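White blinds, and why I've come around to them

I used to be a curtain person. Big, heavy, floor-length curtains, the kind you could hide a bike behind. So it's a bit of a surprise to be writing a whole post about plain white venetians, but I've been working behind a wall of them since April and I love them so much I've started noticing other people's from the tram.

The background, for anyone new: we moved from the dark little place on Gallagher Street to the upstairs room at Wadton, and one side of it is pretty much all glass. Gorgeous in the morning. By two in the afternoon you couldn't read a screen or keep a cup of tea company on that side, and the colour was already going out of the spines of my paperbacks. We taped up bedsheets for a while (classy) and then a roll of brown paper, which made the whole place look like a shop that was about to open.

I got quotes for curtains first. The good ones, lined and made to measure, came to almost $3,000, and I'd still have had to choose between a bright room and a bearable one. The Clekholm venetians were $400 for the lot on clearance, plain white, horizontal slats, no pattern, no fuss. I bought them that same afternoon before I could talk myself into the grey.

And the light! I'd forgotten, or maybe never knew, that you can tilt the slats so the sun goes up onto the ceiling and the room stays bright with none of it in your eyes. I fiddled with them for a solid hour the first day. Up a bit, down a bit, one end open and the other shut.

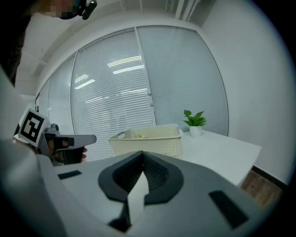
The other thing I like is how soft everything goes on an overcast day. White slats against glass give you this even, milky sort of light, and the whole room calms down. I do most of my writing at that end now. My desk used to face the door and I've spun it around so I get the blinds side-on, far and away the best spot for it.

Now, dust. Everybody warned me about the dust and everybody was right. White shows it less than you'd think from across the room and much more than you'd like up close. My method, after a few bad ones:

Close the slats all the way one way and wipe them with an old cotton sock over your hand, barely damp, top to bottom. Flip them and do the other side. If you start with a soaking cloth you get grey streaks and have to do it all twice. The fluffy three-pronged gadget I bought did nothing at all except shed on the floor.

I do a full go every second month and it takes me two podcasts. In between I run the soft brush on the vacuum along them when I remember.

My spiral ginger (a Costus, for the plant people) has perked up too. It was getting crispy edges in the full sun and I'd moved it 7 times trying to please it. Filtered light suits it beautifully and it's put out a new cane.

Next job is the cords, which I'd like to get tied back neatly on cleats, and then I'm going to tackle the hallway.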